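L'apparat critique n'est pas un ornement. Je le rappelle parce que la collection Zarna vient de publier un commentaire de l'épître de Jacques dont les notes textuelles ont été reléguées dans un fichier séparé, à télécharger, et que plusieurs recensions ont salué ce choix au nom de la lisibilité. 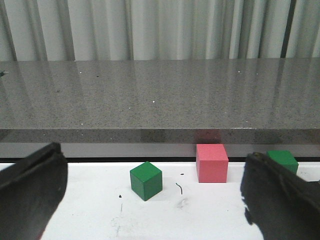
**Marisol Fitzsimmons**

*5 décembre 2021*

Le volume compte près de 1 000 pages. On ne peut donc pas invoquer le manque de place. L'éditeur, Dasta, a conservé une introduction historique très développée, un excursus sur la diatribe et trois index. Les variantes, elles, ont disparu de la page. Le lecteur qui étudie Jc 2,18 trouve une traduction, une paraphrase, puis une discussion sur l'identité de l'interlocuteur, sans savoir à quel endroit du verset la tradition manuscrite hésite.

Or le passage dépend en partie de cette hésitation. Une partie des témoins lit « sans les œuvres », une autre « par tes œuvres », et la leçon majoritaire modifie la portée du défi lancé par l'auteur. Le commentateur le sait, puisqu'il argumente à partir de la première leçon. Il ne dit pas qu'il a choisi. Un étudiant de deuxième année prendra ce choix pour le texte.

## Ce que la page doit porter

Je ne demande pas la reproduction d'une édition critique. Un commentaire peut se limiter aux lieux variants qui affectent la traduction ou la syntaxe. Il doit en revanche les signaler là où l'exégèse s'appuie sur eux, avec les témoins principaux et une phrase de justification. Le commentaire de Wojcik sur Jude procède ainsi : 51 notes textuelles, placées en tête de chaque péricope, rarement plus longues que deux lignes. Le format est austère et il fonctionne.
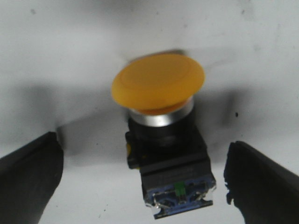 L'argument de la mise à jour mérite une réponse plus précise. Un fichier en ligne, dit-on, pourra intégrer les collations futures. Cela suppose un numéro de version, un historique des modifications et une adresse stable. Le fichier joint au volume ne comporte aucun de ces éléments. Je l'ai consulté en octobre, puis de nouveau pour rédiger ces lignes : la note sur Jc 4,5 a changé entre-temps, sans mention du changement. Une thèse qui citerait l'ancienne note renverrait aujourd'hui à un texte introuvable.

On m'a objecté, au colloque de Cirkisholm, que les pasteurs et les enseignants ne lisent pas les notes textuelles. C'est possible pour une partie d'entre eux. L'objection vaut cependant aussi pour les notes philologiques et pour la bibliographie, que personne ne propose de retirer. Elle confond en outre la fréquence d'usage d'une information et sa fonction dans la démonstration. Une prémisse peu consultée reste une prémisse.

La série annonce un volume sur la première épître de Pierre selon la même maquette. Il serait encore temps de rétablir les notes sous la traduction, en petit corps si nécessaire, et de réserver le fichier aux collations complètes. À défaut, une liste imprimée des leçons retenues, placée après l'introduction, permettrait au moins de savoir quel texte est commenté.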